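Geum Foldaway Drying Rack: Set-Up and First Use
By Wulan's Home Pages editor Aisyah Pangaribuan
24th November
31 shares | 6 comments

Section 2. Putting up the rack

Read all of this section one time before you begin. The work needs one person, but the first opening is easier with two. You do not need any tools.

1. Put the rack flat on the floor with the feet toward you. The side with the Geum label must look up.

2. Cut the two paper bands. Do not pull them off by hand, they are stronger than they look and the edge can cut your finger.

3. Hold the lower bar with one foot and lift the upper bar slowly until you hear a click on the left side. The right side clicks a little later. If only one side has clicked, do not push the rack down. Close it and open it again.

4. Open the wings. Each wing has a support rod that goes into one of the three slots. The middle slot is for daily use. The top slot is only for flat items like sweaters.

CAUTION — Keep fingers away from the hinge when you close the wings. Children must not open or close the rack.

5. Check that all four feet touch the floor. On uneven tiles, turn the rear feet until the rack does not rock anymore.

Note: The rack can carry 19 kg in total, but one wing alone must not carry more than 6 kg. Wet towels and jeans are heavy, so put them on the center rails.

Section 3. Loading the rack
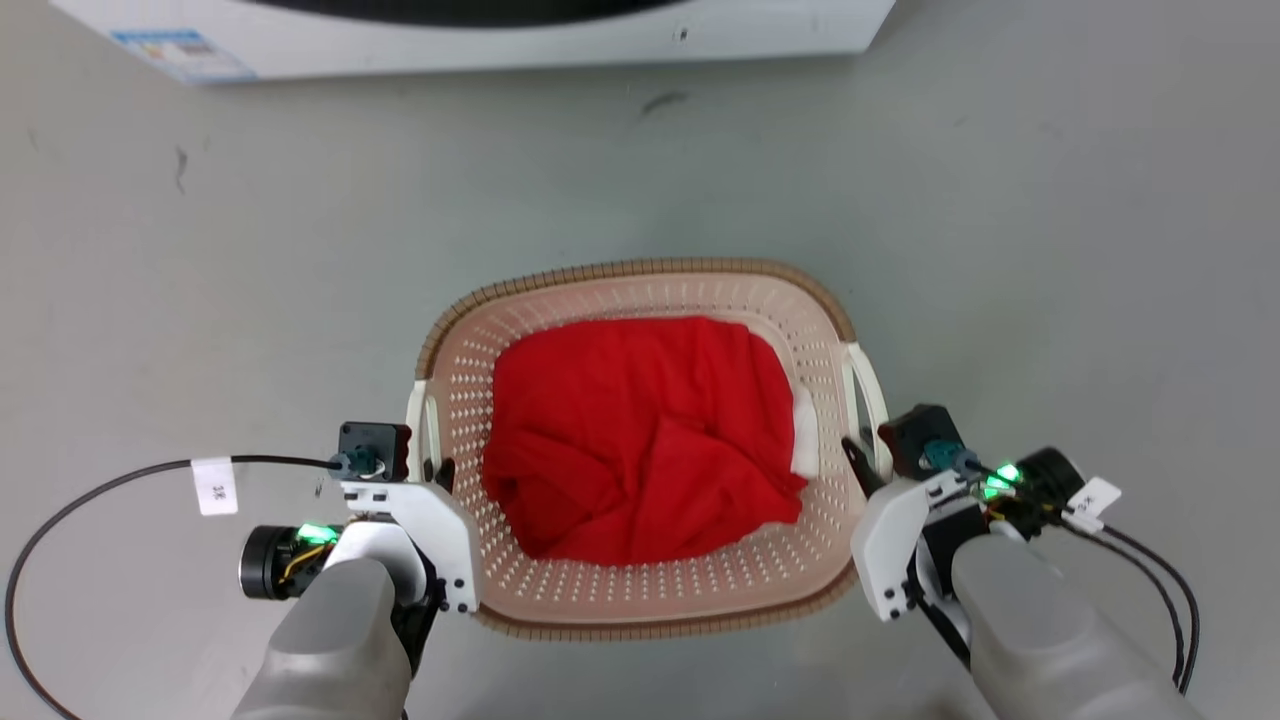 Start with the center rails and go outward, a little on the left and a little on the right, so the weight stays even. Shake each piece one time before you hang it. Clothes that come to the rack bunched up, like the red garment in the basket here, will keep their wrinkles if you hang them directly. Look also along the sides of the basket for small things. A bit of white cloth beside a big red one is easy to miss, and a new red item can give color, so I hang the white things on the other wing.

1. Hang shirts from the bottom edge, not from the shoulders.

2. Leave one empty rail between thick items. Drying in a closed room in June took me almost 31 hours for one bath towel when I did not do this.

3. Put socks and small pieces on the short rails at the ends.

CAUTION — Do not place the rack over a heater or closer than one step from a stove.

Section 4. Closing and storing

1. Take everything off, also the pegs.

2. Lift both support rods out of the slots and fold the wings in.

3. Press the gray button under the upper bar and let the rack go down slowly.

4. Wipe the rails with a dry cloth before you store the rack standing against a wall.

If the button does not go in, one wing is still not fully closed. Open that wing again and repeat step 2.

6 comments | Share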